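Virkeo Soft Grip Kit - Frequently Asked Questions

Last edited October by Freya. If your question isn't on here, email the Omley bench and one of us will get back to you. Usually Liviu, mornings.

What is it?

A gripper kit for small bench arms. Two black fingers, drive unit, wrist camera, cable set, software license. Made for people who handle soft or awkward stuff: toys, textiles, bags of filling, seed, small parts in trays. We sell the kit and we also rent it with setup included.

What's in the box?

Gripper body with fingers fitted
Wrist camera and bracket
Adapter plate (tell us your arm model when you order, please, we still get orders with this left blank)
One power cable, one data cable
Printed quick start card

No arm. People ask a lot. The arm is yours or you rent one seperately.

How much?

Kit is $2,092. Spare finger pair is $196. Setup visit is $391, one technician, one bench, up to a full working day. Shipping gets worked out at checkout. Schools and repair shops, ask Yvonne Heywood for the other price list.

Do I need a special table?

No. Flat, doesn't wobble, not shiny. Pale and plain is best for the camera, with a plain wall behind it if you can manage that. Clear off what you don't need for the job. Mugs, tape, phones, all of it gets in the view sooner or later.

Where do I put loose material?

Shallow dish, low rim, near the fingers but off to one side. Deep tubs are a pain, the fingers go in and the camera sees nothing but tub. Don't overfill if you plan on dipping in. 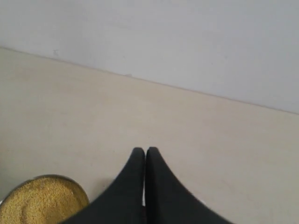

Fingers together, dish of small yellow grain at lower left. Wrist camera view.

Can it pick up grain or seed?

Pinch amounts only. It isn't a scoop and it won't measure for you. If you need a set weight in every bag, buy a doser. Liviu has a list of ones that talk to our software, ask him for it.

How close do the fingers close?

Depends on the closing setting. On default there can still be a thin gap between them toward the base, narrow. That's normal, don't crank the force up to get rid of it. If the tips don't line up side by side, run the homing step again (quick start card, step 2).

Will it crush things?

It can if you tell it to. Start at the lowest force and go up one notch at a time until the thing stays put. Plush wants more travel than you'd think and less force than you'd think. Hard plastic is the other way around.

Does it work on stuffed toys?

Yes, this is most of what our repair customers use it for. Hold from both sides, at the body, over the clothing if there is any. Sweaters are good, knit gives the fingers something to sit against. Bare long fur slides more. Keep the grip off the head if the head is where you're working.

What about toys that are open or leaking?

Fine to hold, with some care. Filling moves when you squeeze, so a split seam plus too much force equals filling on your table. Our notes:

Grip below the damage, never across it.
Lowest force, always.
Set a tray underneath before you close the fingers.
Trim or tuck hanging threads and torn cloth if they could reach a finger joint.
Small filling gets in curly fur and stays there. Soft brush, not a vacuum, Maureen Sedgwick in our repair room is very firm on this one.

With the bear in this next view, the face is what needs the attention, yellow granules and white stuffing both showing. Fingers are on the sides of the striped sweater, badge clear in the middle.

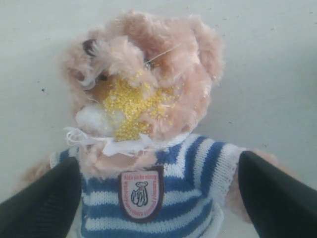 Camera questions

Can I take the camera off?

Yes, two screws. You'll lose the wrist view and the auto-center feature. Everything else runs without it.

Why are the fingers always in my picture?

It's mounted at the wrist and looks down past them. You want them in there, it's how you check what you're holding. There's a mask setting if your own software gets confused by it. Settings, View, Mask.

Can it read labels?

Big print, square on, good light, usually. Tiny print on a sewn badge, no. Use a seperate camera for that.

Lighting?

Soft and even. A desk lamp right over the part is the worst, you get hard shadows and blown out fur. Two lamps bounced off a wall works ok.

Care and returns

How do I clean the fingers?

Damp cloth, mild soap, dry them off. No solvent. Check between the fingers after any grain or pellet work, bits get stuck low down and then the homing step fails and then you call us.

How long do fingers last?

Depends on the work. Swap them when the surface goes slick or you see a nick at the tip. Part name is Ornumine, same for left and right pairs, sold as a set.

Is there a warranty?

One year on the drive unit and camera. Fingers are a wear part, not covered. Opening the drive unit ends it, sorry.

Can I try before I buy?

Rent it for a week and we take the rental off the price if you keep it. Dean Bellamy handles bookings. Or come by the Omley bench with your own parts, after 2 in the afternoon is best. Bring the awkward ones.

Do you ship outside the US?

Not directly. European orders go through Říha, same kit, different plug. Their lead times are on their own page, we don't set them.

My question is about an invoice

Yvonne. Put the order number in the subject line.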